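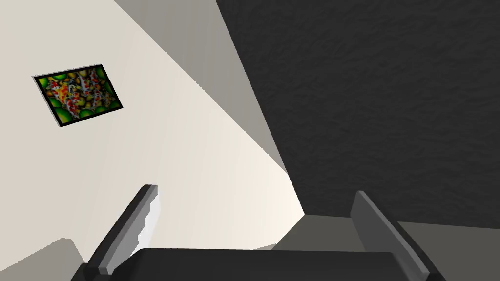

Do people remember the pictures that hang in their own homes? Most of them remember that there is one, and little else.

**Figure 2.** Small framed picture of koi on an off-white wall. Rendered view.

### 4.2 Recall of household pictures

Participants in 38 households in Clinley were interviewed in the kitchen, or in whichever room had the fewest things on the walls, and asked to describe the pictures hanging elsewhere in the home. The interviewer then walked through the rooms with them. Between them the households owned 103 hanging pictures, excluding calendars, mirrors and one dartboard, over which the coders argued for longer than it deserved.

Subject matter held up best. Participants who remembered a picture at all could usually say whether it showed animals, a coast, a relative or "sort of shapes." A busy subject such as the one in Figure 2 tended to be reported by its main noun ("fish"), with the rest left to the listener. Color came next and was often borrowed from the sofa. Frames did very badly. Several participants described with great confidence a frame that belonged to a different picture, and one described a frame belonging to her sister.

How a picture had arrived mattered more than what it showed. Gifts were recalled in detail, above all unwanted ones, and the giver was recalled in more detail still. Pictures that had come with the home were close to invisible. A man who had lived beneath a framed harbor for many years told us that the wall was bare and then, standing in front of it, that it must be his wife's. She said it came with the apartment.

We had expected position to help. Pictures in hallways are passed many times a day, and Toom's account of repeated exposure would put them near the top. They came last. Kimaro's suggestion that people look at the floor in hallways is consistent with our interviews and with the shoes in the hallways. Pictures facing a toilet were recalled superbly, down to the signature, and we recommend the location to any artist who wishes to be studied.

Crookedness deserves a short note. Before the walk-through, nearly all participants said they would notice at once if a picture hung out of true – many claimed it would bother them. Catríona Madigan, who carried the level, found otherwise. Once told, participants straightened the picture immediately, stood back, and in 2 homes made it worse.

The pattern differs from the one found with the Abera postcard set (Section 4.1), where all items were new to the participant and were looked at on purpose. Recall there was better in every category, frames excepted, as postcards have none. We return to the difference in Section 5.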